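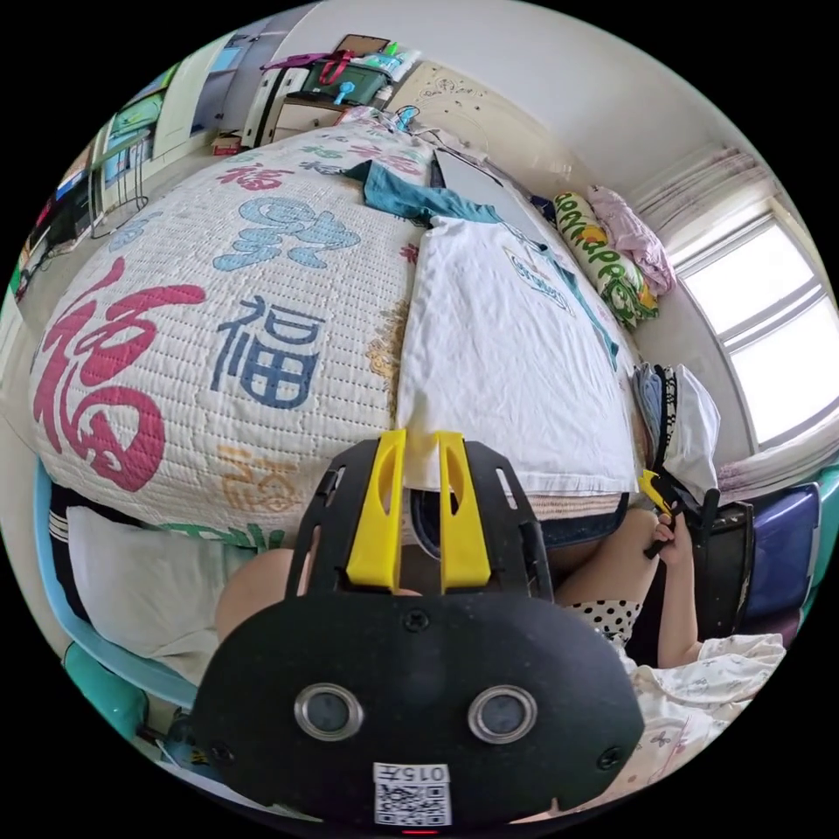 4. Returning characters and the weekly conversation

4.1 What we wanted to know

Anyone who has followed a long-running television drama knows the jolt of seeing an old face walk back through the door. A character leaves, the story closes over the gap, and then several series later the same actor is standing in the kitchen again with a suitcase. Viewers talk about these moments for years. We were keen to find out what they say in the first few days, before opinion has settled, and whether a comeback announced in advance is talked about differently from one kept secret.

The earlier sections dealt with how the four dramas were chosen and how each handles its departures. In this section we turn to the audience. All four dramas had been off the air for a long spell before being revived, and all four brought back at least one former love interest, which made them a wonderful set to compare. We refer to them by the names of the towns where they are set: Stollar, Kendley, Gilchrist and Dareo.

4.2 Material

We collected posts from the largest public fan forum for each drama, taking the discussion thread opened on the night of the returning episode and following it for a week. Threads on Stollar and Kendley were long and fast, with replies arriving while the episode was still going out. Gilchrist had a smaller and chattier crowd who mostly watched the next morning. Dareo sat somewhere in between. Altogether we read nearly 3000 posts, and 696 of these mentioned the returning character in a way we could code. The rest dealt with other storylines, the music, the weather in the outdoor filming, or (a surprisingly rich seam) the knitwear.

Each of the 696 posts was read by two coders working apart. They marked whether the writer welcomed the return, disliked it or held back, and whether the writer referred to the original run. Where the coders disagreed they talked the post over until they settled on a single reading. Irony was the usual sticking point. A post reading "oh good, him again" can be delight or despair, and we often had to look at the same person's other posts that week to tell which.

4.3 Memory as evidence

The most striking pattern, and the one we enjoyed working on most, is how heavily viewers lean on the original run when they argue. In 70 per cent of the coded posts the writer brought up something from the old episodes: a proposal on a station platform, a row about a dog, a letter that was never opened. These are small things, and some of them went out long before the forums existed. Yet people quote them almost word for word, and they correct each other with real care when a line is slightly off.

What they do with these memories varies. On the Stollar forum, old scenes were mostly used to defend the returning man. Writers who had liked him the first time set out his good deeds at length, as if speaking up for a friend. The Kendley threads used much the same kind of material to make the opposite case, with one popular post listing every broken promise in order of broadcast. Gilchrist viewers were gentler and more nostalgic, and would often drift from the character into where they themselves had been living when the episode first aired. We had not planned to code for this sort of personal aside, but there were so many good ones that we went back to the start and added it.

4.4 Announced and unannounced returns

Three of the comebacks had been reported in the entertainment press months before broadcast. The fourth, on Dareo, was a complete surprise, held back until the closing minute of a Thursday episode. We expected the surprise to produce more warmth, and for the first evening it did. The thread is a joy to read, full of capital letters and half-typed sentences, and very few people stop to ask whether the return makes sense.

By the weekend the mood had changed. Dareo viewers began asking the questions that viewers of the other three had worked through beforehand. Where had she been? Was the earlier goodbye now worthless? Would the current partner be written out to make room? On the other forums these worries turned up as old business, mentioned in passing and often with a link to an earlier thread. An announcement seems to move the argument forward in time, so that much of it is over before the episode goes out. The surprise kept the argument whole, and let us watch it from start to finish.

We should be careful about how much weight one case can bear. Dareo also differs from the others in having a woman as the returning character, and in placing her return at the end of a series. Either of these could have shaped the talk.

4.5 People who had never seen the original

A smaller group of posts came from viewers who knew only the revival. They were generally open about it, and several asked outright who this person was and why everybody was shouting. The replies they got are among the liveliest things in the whole collection. Long-standing fans wrote potted histories, recommended particular episodes, and in two of the Gilchrist threads set up a watch-along for newcomers, starting from the first series. Section 5 follows one of these watch-alongs in detail and looks at how the newcomers' view of the returning character shifted as they caught up.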